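Juhász Garden Sorts Children's Tools Ahead of Spring Season

Litora - The Juhász Community Garden has begun preparing its children's tool collection for the new growing season, with small hand tools being sorted by color into plastic trays before they are returned to the lending shelf. The work is part of a wider review of equipment used by the garden's youth program, which will reopen to families and school groups in April.

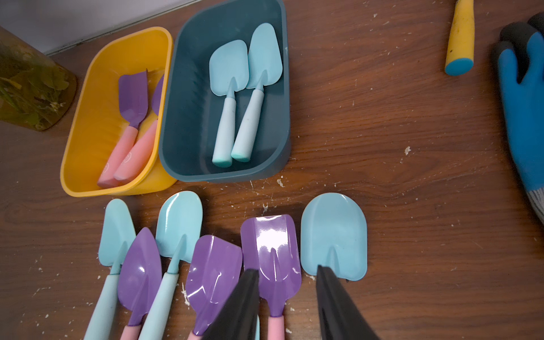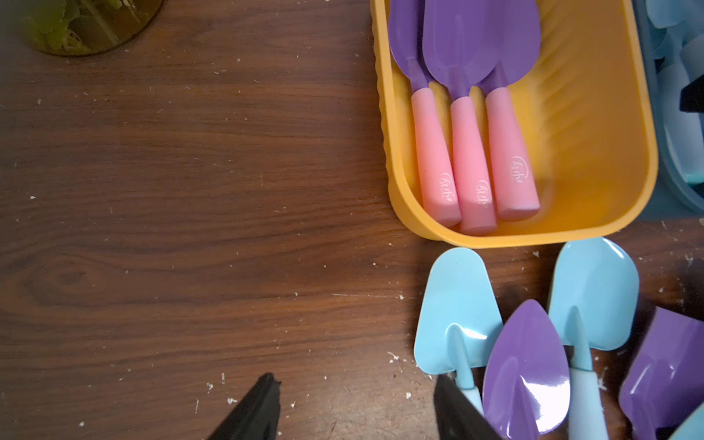 Purple-bladed children's tools with pink handles in a yellow tray at the Juhász Community Garden.

The youth collection is made up of short-handled tools sized for younger gardeners. Under the arrangement introduced this year, purple tools with pink handles are assigned to the yellow tray, while pale blue shovels are kept in a teal one. Each tray will be carried to the beds as a unit and brought back the same way at the close of a session.

According to the garden office, the change follows a season in which tools were often put away in whichever container was closest. Group leaders reported that the first part of many sessions was spent looking for matching tools, and that several items were later found in the compost area or under the benches. The color system is intended to be clear to children who do not yet read, and to allow them to take part in clearing up at the end of the day.

The youth program served 93 children last year, drawn from Litora and the neighboring district of Inham. It is open to children from the age of 5, who attend with a parent, guardian or teacher. Sessions cover sowing, watering, transplanting and simple harvesting, and are held in the 22 raised beds on the south side of the grounds. Seven of those beds are reserved for school groups during the morning hours and are available to families from 2 p.m.

Tools may be borrowed at no charge for use within the garden. Adults are asked to sign for a full tray - not for single tools - and to check that everything has been returned to the correct tray before leaving. Soil should be brushed off at the outdoor tap, and tools should be left to dry before they go back on the shelf. Any tool with a loose handle or a bent blade should be handed in at the office and must not be placed back in the tray.

The garden has also asked families not to bring metal rakes or full-sized spades to youth sessions. Larger tools remain available to adult plot holders from the main shed and are not affected by the new arrangement.

Similar trays are to be supplied to the Wenumov branch garden, where a smaller children's area is scheduled to open in May. The Wenumov site will use the same colors, so that groups attending both gardens can follow a single set of instructions. Seed packets, plant labels and watering cans will continue to be stored separately at each location.

Registration for the spring sessions opens in March at the garden office and at the Inham public library. School groups should state the expected number of children and the age of the youngest participant when applying. Families who registered last year will need to complete a new form - places are not carried over from one season to the next.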